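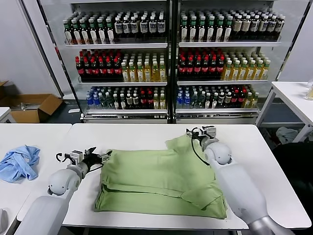
Revik Football Club, known to nearly everyone in the district as the Creeks, is an amateur soccer club based in the harbour town of Revik, and it has spent most of its long and rather cheerful life in the second tier of the Dravora League. The club has worn green from its very first season, though which green has never been entirely settled (ask three supporters and you'll want a chair). The earliest shirts were a dark bottle colour, and the shade softened over the years toward something near the sage or olive of the garment lying folded on the white table, a tone older members still call "creek green" with real fondness. White shorts have been worn throughout, apart from one short and unloved spell in black.

History
The club was formed by players from two works sides, Blomqvist and Listis, who had been sharing a ground and a kettle for years and decided they might as well share a team. Halvard Tangen, a goalkeeper by trade and an organizer by temperament, was the first captain, and he remained in goal until he was 50, which is still the club record and a favourite story at the bar after home matches.

Promotion to the top tier came under coach Lovisa Engström, whose side went unbeaten at home all season and played a patient passing game that visiting teams found terribly hard work. The stay at the higher level lasted 2 seasons. Engström stayed on after relegation, and much of the youth program as it runs today is her doing.

Ground
Home matches are played at Listis Park, a breezy sort of place with a covered stand seating 72 and a grass bank on the far side where families tend to gather. The pitch slopes gently toward the harbour end, and the Creeks have always preferred to attack that way after the break. Drainage was improved after a very soggy February when every home fixture had to be moved to Dravora.

Records
Most goals in a match: Yetunde Etim, 5
Longest-serving coach: Lovisa Engström
Oldest player: Halvard Tangen, 50

Main page | Clubs | Grounds | Leagues | Random article
3 comments | 2 shares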